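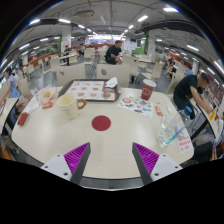

Search this site Go

I will defend the mall food court to anyone who'll sit still long enough, and the best place to do it is at a food court table, over the last of a tray of fried things!

Think about what you get. A table nobody has reserved. A paper tray liner to read while you chew (I read every one, even the rows of tiny food pictures I've seen before). Your friend can have noodles while you have chicken, and neither of you has to pretend to want the other's lunch. At the Narkgate food court I once stayed from lunch until almost 4 with one coffee and a library book, and the only person who spoke to me wanted to borrow a chair.

People tell me the food is better at the small places on Kubiak Street. Sure, often it is! But you can't bring three generations in there with a stroller and two people who hate garlic. My family did exactly that at Narkgate every August before school started, and my grandmother, who distrusted restaurants, loved it. She folded her napkin and kept the ketchup packets.

So I was sorry to read that the Irnel mall wants to swap its big shared tables for counter stools. Please don't! Give us wide tables with rounded corners and room for everybody's cups, and let us sit around.

Wumpini Korletey

165 shares | 3 comments

Voltby_Dan: The stools at our mall are awful. My feet don't reach.

marisol k: Your grandmother and mine would have gotten along. We still have the ketchup.

Pete: Still too loud for me, but I'd go for the noodles.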